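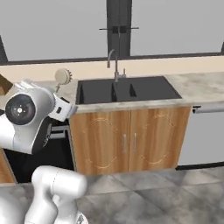
Llevo desde febrero peleándome con el extracto de mi plan de pensiones y por fin puedo decirlo: ¡me lo he pasado bien! Ya sé que suena raro. Pero cuando llevas catorce años metiendo dinero en un sitio sin mirarlo, abrir la carpeta un día y empezar a entender las líneas tiene algo de novela por entregas.

Todo viene de un comentario de Hugo Calvo en la entrada anterior, la del fondo de emergencia. Me preguntaba qué comisión pagaba yo en mi plan de empleo y no supe contestarle. Ni idea. Sabía el nombre de la gestora (Estholm), sabía que me mandaban una carta en enero y sabía que la guardaba en el cajón de las garantías, junto al manual de una aspiradora que ya no tengo.

Así que saqué las cartas, las puse por orden y me hice una hoja de cálculo. La primera sorpresa fue que me faltaban dos años. La segunda, que en Estholm me las reenviaron por correo en una mañana, con una chica amabilísima al teléfono que además me explicó la diferencia entre la comisión de gestión y la de depósito sin que se lo pidiera. Apunten eso, que luego nos quejamos mucho de los teléfonos.

Y ahora, el lío bueno. En mi antigua empresa, Lirken, el plan era de aportación definida: la empresa ponía una cantidad, yo ponía otra y lo que haya al final es lo que hay. En la de ahora, Clenitz, existe además una pequeña promesa de renta para los que entraron antes de la fusión. Yo entré después (por cuatro meses, qué rabia), pero mi compañero Nicanor Moya sí la tiene, y comparar su extracto con el mío en la cafetería ha sido de lo más instructivo que he hecho este año. Él casi no mira la rentabilidad y lo que le preocupa es que el fondo tenga con qué pagarle. A mí la rentabilidad me quita el sueño, y lo de la solvencia ni lo había pensado.
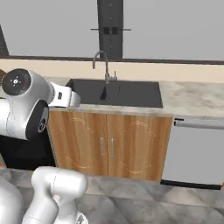

Volviendo a las comisiones, que era la pregunta de Hugo: el año pasado pagué 137 euros entre unas cosas y otras. No me arruina, claro. Lo que me abrió los ojos fue sumar toda la columna, desde la primera carta hasta la última: alrededor de 594 euros. Mis primeros años aportaba poquísimo, y por eso el total no asusta más, pero el saldo va creciendo y la comisión es un porcentaje, de modo que la curva se empina. Hice el gráfico y lo tengo pegado en la nevera. Mi hija opina que necesito otro hobby.

Svitlana Palamarchuk, que lleva su propio cuaderno de ahorro desde mucho antes que yo y me escribe unos correos larguísimos y estupendos, me recomendó mirar también la política de inversión. El documento tiene 40 páginas y lo leí entero en dos tardes, con café. Hay partes infumables, no os voy a engañar, pero el capítulo donde cuentan en qué invierten y quién lo decide me enganchó muchísimo. ¿Sabíais que en un plan de empleo hay una comisión de control con representantes de los trabajadores? Yo voté en aquellas elecciones y no tenía ni la más remota idea de para qué era la papeleta. Este abril se renueva la nuestra y pienso ir a la reunión con mi hoja impresa y tres preguntas:

Por qué se cambió el índice de referencia hace dos años.
Qué pasa con las aportaciones durante una excedencia.
Si se puede consultar el informe de auditoría sin pedirlo por escrito.

La segunda me la ha pedido Crescencio Bustamante, de almacén, que está pensando en cogerse un año para cuidar de su padre. En el reglamento hay un párrafo sobre eso y los dos lo hemos entendido al revés el uno del otro.

Lo que todavía no tengo claro es si juntar el plan viejo con el nuevo. En la asesoría Cifuentes, donde me hacen la renta, Baltasar me dijo que mirara bien las fechas de las aportaciones antiguas antes de mover nada, y en eso estoy, con el subrayador amarillo y la carta más vieja de todas, una que tiene un cerco de taza justo encima de la cifra. Si alguno ha hecho ya el traspaso de un plan de empleo a otro, contadme cuánto tardó y qué papeles os pidieron, ¡que os leo a todos!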